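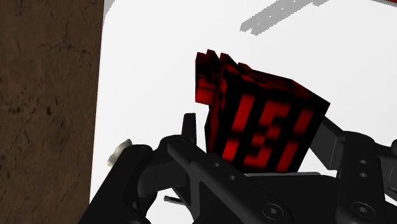 Ticket 357. Agarre y entrega de objetos en la mesa blanca (simulador)
Estado: abierto, otra vez
Lo lleva: Yoga Entili
Componentes: escena Durko, módulo de agarre Farahani

19 de noviembre de 2022

Hola a todos, reabro esto yo misma porque lo cerré con demasiada alegría y me toca comérmelo con patatas. Recordatorio para quien llegue nuevo: en Gisico nos pidieron una respuesta clara a una pregunta que parece de bar, si un brazo puede recoger una mesa de casa o de taller sin que alguien vaya detrás arreglando lo que hace. Coger cosas, dejarlas donde toca, pasárselas a una persona. Nada de cirugía, vamos. Pues llevo desde marzo con ello y todavía no me atrevo a contestar que sí.

Síntoma. El brazo agarra la pieza roja y negra, la levanta, y al llegar a la zona de entrega el planificador devuelve "objetivo alcanzado" aunque la pieza siga rotando entre los dedos. El registro sale limpio, todo en verde, y luego miras la orientación final y no se parece en nada a la que pedimos. Si lo que llevas es un dado te da igual, pero si es una taza con café ya me contaréis.

Primera prueba: subir la fuerza de cierre. Fue lo primero que se me ocurrió y también lo primero que descarté. Con más fuerza la pieza gira menos, sí, pero al soltarla sale disparada (me reí un rato, lo reconozco). Lo dejé en 40, que es el valor de fábrica del módulo, y a otra cosa.

Segunda prueba: cambiar la fricción del material. Lancé 3000 repeticiones por la noche y por la mañana tenía una carpeta enorme y muy poca sabiduría. Mejoran los cubos y empeora todo lo que es alargado. Elaheh me preguntó si había separado los resultados por forma del objeto y, claro, no lo había hecho. Los separé con un script feísimo que está en la carpeta compartida, no lo abráis después de comer.

Tercera prueba, y aquí es donde creo que está el lío: el punto de agarre. El módulo calcula el centro con la caja envolvente del objeto, como si todo fuera macizo. Con un cubo va perfecto. Con algo irregular, o con algo que se comporta como un trapo, ese centro puede caer donde no hay nada que sujetar, y entonces los dedos cogen lo primero que encuentran, normalmente un extremo.

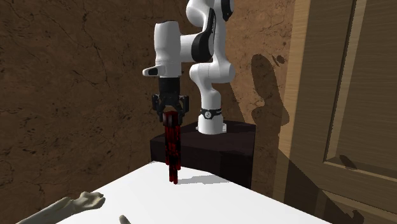
Cuando lo coges por arriba, todo el peso queda colgando por debajo de los dedos y cualquier aceleración lateral lo convierte en un péndulo. Una persona eso lo corrige sin pensar, acerca la otra mano, espera un segundo, lo apoya un poco. El brazo va a la coordenada que le has dado y suelta cuando le toca soltar. Le añadí una pausa antes de la entrega y la cosa mejora bastante, aunque se hace eterna. Mi madre ya habría recogido la mesa, fregado y puesto el café.

Otra cosa que he visto y que igual merece ticket propio: la altura de seguridad se mide desde la punta de los dedos y no desde la parte más baja de lo que llevan. Con un objeto corto ni te enteras. Con uno largo te quedas sin margen sobre la mesa y lo arrastras. Esto en un taller, con piezas terminadas, es una raya y una bronca.

Respuesta de Elaheh Pakzad:
Yoga, lo de la altura lo tengo localizado. El módulo sí recibe la longitud del objeto, pero la lee antes del agarre y luego no la actualiza. Te subo un parche a la rama de pruebas. Lo del centro es más feo, habría que usar la malla de verdad y eso nos come tiempo de cálculo. ¿Puedes repetir con 100 agarres solo de objetos alargados y pasarme los fallos sin filtrar?

Vuelvo yo:
Parche puesto y repetición hecha. La altura ya se comporta, ¡por fin!, y no he vuelto a ver arrastres sobre la mesa. El giro entre los dedos sigue ahí y el planificador sigue tan contento diciendo que ha llegado. Te he dejado los fallos en crudo, con las posiciones de inicio y de final.

También me escribieron de Asbridge para saber si esto se puede enseñar ya como "ayudante de cocina". Les he dicho que como ayudante que coge cubos, cuando quieran. Para trapos, servilletas y cualquier cosa que cuelgue, yo de momento esperaría.

Pendiente:
Comprobar la orientación del objeto antes de marcar el objetivo como alcanzado (yo).
Probar el centro con malla, aunque tarde más (Elaheh).
Abrir ticket aparte para la pausa de entrega, que ahora está metida a mano en mi copia y me da vergüenza.

No cerréis este, por favor, que la última vez lo cerré yo y mirad.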